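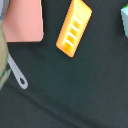 Room 22

The maths class met in Room 22 of the old Szczepańska building, up two flights of stairs. Lucyna Sadowski went straight from work, still in her Wonico fleece, and ate a cheese roll on the way up. She had been a packer at Wonico for 13 years. They wanted a shift supervisor now, and the form asked for a maths certificate.

She had left school without one. She didn't tell the class this on the first evening, when they went round saying their names, but most of them were there for the same thing.

The teacher was called Czesław Wysocka. He was a tall man who wrote very small on the whiteboard, and people kept asking him to write bigger. He would do one line bigger and then forget.

"We'll start with fractions," he said.

A man at the back groaned.

"We'll get them over with, then," said Czesław.

Lucyna did her homework at the kitchen table after her son had gone up. He was in his last year at Trotent High and he used a website called Gudulell for everything. It gave him a badge when he finished a page. She asked if she could have a go, and he set her up with her own login. She did the fractions page and got four wrong, and it gave her a badge all the same.

"What's it for?" she asked him in the morning.

"Finishing."

"But I got them wrong."

"It doesn't mind," he said, and looked for his other shoe.

She took a printout of the page to the next class. Czesław read it standing up, with his coat on. He asked her to show him how she had done the third one. She did it on the back of an envelope, talking as she went, and halfway down she stopped.

"I've added the bottoms," she said.

"You have."

"I've done it on all of them."

"Then it's one mistake," he said. "Do the others again before you go home."

She missed the early bus doing them. The late one was full of boys coming back from football and she stood all the way to Trotent bridge. 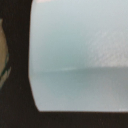 Pale surface, dark corner.

In December there was a practice paper. Lucyna had a cold and nearly didn't go. The heating in the building was off, so everyone sat in their coats, and the woman beside her wrote in gloves with the fingers cut off.

The last question was about a warehouse. It gave the number of boxes on a pallet and the number of pallets on a lorry, and asked how many boxes would be left behind. Lucyna read it twice. She could see the loading bay and where she would have put the spare ones. She wrote 1,326 and underlined it, then sat and looked at the clock until Czesław collected the papers.

He gave them back the following week. He had not put a mark on any of them. There were ticks and small notes in pencil, and a blank space at the top where the number should have been.

"What did I get?" said the man at the back.

"It's written next to each question."

"What did I get out of the whole lot, though?"

"Add it up if you want to," said Czesław. "I'd look at question nine first. Nearly all of you left it out."

The man added his up at once. So did most of the others — there was a lot of muttering and crossing out. Lucyna turned to the last page. Next to the warehouse question the note said, Correct. How did you know? She had not shown any working.

She went up to his desk at the break.

"I just saw it," she said. "It's what I do all day."

"I thought it might be. The examiner won't know that."

"So I lose the marks?"

"You'd lose some. Write down what you saw." He pushed a clean sheet across to her. "As if I'd never been in a warehouse. I haven't, as it happens."

She took it back to her seat and drew a lorry, which came out more like a loaf. She put the pallets in as squares. Then she wrote the first sum beside it, the one that told you how many boxes went on, and under that the one you took away. It filled most of the page. The woman in the gloves leaned over to look.

"Is that how you do it?" she asked.

"It's how I do it," said Lucyna. "Budge your chair in."

They were still going when the others came back with their tea.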